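Recording a Demonstration by Remote Control

Tuesday, July 12, 2022

These instructions are for operators at the Bavon training site in Gornville who teach pick-and-place tasks in the Skasex simulator. Each task requires 10 accepted demonstrations.

Load the kitchen counter layout and confirm that the hand controller is paired. Hold the controller in a relaxed position before pressing Engage - the arm follows your hand from that moment. Practice moving the gripper over open counter until the motion feels steady. Practice runs are not saved.

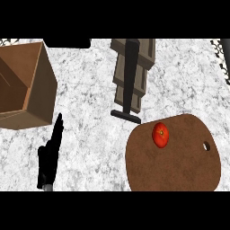

Begin recording and move toward the target at an even pace. Approach from above, with the fingers open and lined up with the narrower side of the item. Close slowly and pause before lifting. If the item slips, stop and mark the run as failed. Do not attempt a second grasp within the same recording.

Carry the item clear of all other objects, lower it to the goal area and open the fingers fully. Back away before pressing Stop.

Runs shorter than 200 frames are rejected by the system. Enter the task code, such as 1509, in the notes field and submit the set for review. Operators should rest after every seven runs.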